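Pronmont brickwork repairs to restart after mortar tests

Repointing of the white brick terraces at Pronmont will resume next month under a revised mortar specification, the Droder building conservation office has confirmed. Work was halted in March when inspection of the first completed elevation found fine cracking along the bed joints and loss of the outer face on a number of bricks.

The estate has 101 houses, all faced in the same long, thin, pale brick made at the former Jonis works. The bricks are fired at a low temperature and are fairly soft. They take up water readily and depend on the joints to let it out again. Where the joint is harder and denser than the brick, moisture leaves through the brick face instead, and salts and frost then break up the surface.

Samples taken from the halted elevation were examined by the Naqvi materials laboratory. Its report found that the repair mortar contained more cement than the specification allowed, and that the sand was too fine and too uniform in grain size. Joint depth was also a problem. The old mortar had been raked out to 9 mm in places, well short of the depth set out in the contract, so the new material had little to grip and had begun to come away from the upper and lower edges of the brick.
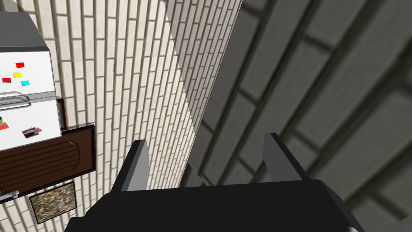 Colour was considered separately. Residents had complained that the first repairs dried to a flat, cold grey that stood out against the older joints, particularly on end walls facing south. The laboratory attributed this to the cement, and to the absence of the coarser yellow grains found in the original mix. Trial panels using a washed, well-graded sand gave a closer match once cured, although the report notes that any new joint will look different from its neighbours until it has weathered.

The revised specification calls for a lime mortar with no cement. Joints must be raked out by hand to at least twice their height, brushed clean and damped before filling. Powered grinders are barred on vertical joints, where the blade tends to overrun into the brick above and below. They may be used on horizontal joints only to open a single central cut, with the rest of the mortar removed by chisel.

Curing has been tightened as well. New joints are to be kept covered with damp hessian and protected from direct sun and wind, and no pointing may be carried out when frost is forecast. Work will stop for the winter before the first hard frosts — the earlier contract had allowed it to go on with heaters behind sheeting, a method the conservation office will no longer accept.

The defective joints on the first elevation will be cut out and replaced at the contractor's cost. Bricks that have lost their face are to be turned where the rear surface is sound. Where it is not, they will be replaced from a reserve of reclaimed stock held at the Jonis yard. The office said the reserve was enough for the present phase but would not cover the whole estate, and that it was looking at whether a new brick could be made to the same dimensions.

Internal corners will be dealt with first. At these points two walls meet without a proper bond on several of the houses, and rainwater running down the junction has washed out the mortar to a greater depth than elsewhere. Ties will be fitted across the junction before pointing begins.

The programme is now expected to take up to 2 years longer than planned. Scaffolding will move along the terraces in short runs, and households will receive written notice before it is put up. Access to front doors will be kept open throughout, but windows on the working side may have to stay shut while joints are being raked out.

Copies of the specification and the laboratory report can be read at the Droder office during normal opening hours. Written comments on the choice of sand and the trial panels were invited until 27th June and are being reviewed.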